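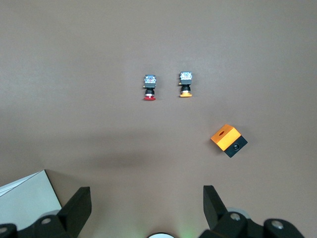 *Red and yellow push-buttons on the table at the Irkari workshop, in front of the open gripper.*

I've wanted to get into the Irkari shop ever since I heard they'd set up a small robot cell for push-button switches, and in November I finally got my invitation! I was expecting a big fenced-in thing with flashing lights. What I got was a tabletop, one arm and Rhun Gape in a fleece vest with a mug in his hand, telling me to hang my coat anywhere.

Rhun looks after the cell by himself most days. The arm picks up switches and sets them into orange-and-black blocks (you can see one lying on its side over on the right), and most of his job is making sure it keeps finding them. He laid out a red one and a yellow one with the caps toward the gripper and let me look through the wrist camera on his monitor, and I'll admit I spent far too long on that. The contact blocks glitter like crazy from up there. That glitter gave him a rotten first month, he told me. The vision software, which they get from Zondska, kept grabbing at reflections, so now he teaches it on the gray body and the cap and lets the shiny end look after itself.

Then we got to the upkeep, my favorite part. Every 900 picks the arm parks itself and he wipes the insides of the fingers with a dry cloth. Every 2,000 he goes over the screws on the gripper body with a little torque driver, and he let me do one (I was terrible at it, the driver clicked and I jumped). He writes it all down in a paper notebook with a Ruchti sticker on the cover. The fingers themselves get swapped when the faces wear, and a spare pair costs nearly 300 dollars, so he's not in a hurry!

I asked what breaks. Mostly the cable at the wrist, he said, which has gone twice. The second time he rerouted it with a bigger loop and it's been fine so far. After any repair he runs 200 picks at half speed and stands there watching the whole lot, and yes, he says it's as dull as it sounds.

Hafþór Skov came by before lunch to argue about the table. He wants a lighter one and Rhun likes this dusty mauve-gray because the red and yellow stand out on it. They've clearly had this conversation before. I sided with Rhun, mainly because he'd made the coffee.

Brovska is next on my list, if they ever answer my email. They have two of these cells back to back and I want to see how they get at the screws on the inside.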